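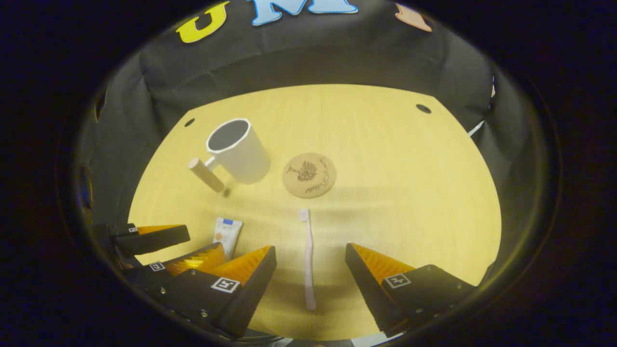 What does the Weltamar rule say about small objects on a table? Each item must be picked up and set down without touching its neighbours, and any item that falls stays where it fell until the attempt is over.

The Weltamar rule is a code of practice for handling tasks, drafted by Ľubomír Tichý and now in its 2nd edition. It runs to 60 clauses, 2 of which concern toothbrushes. An attempt may last 125 seconds — long enough, critics say, for most people to brush their teeth.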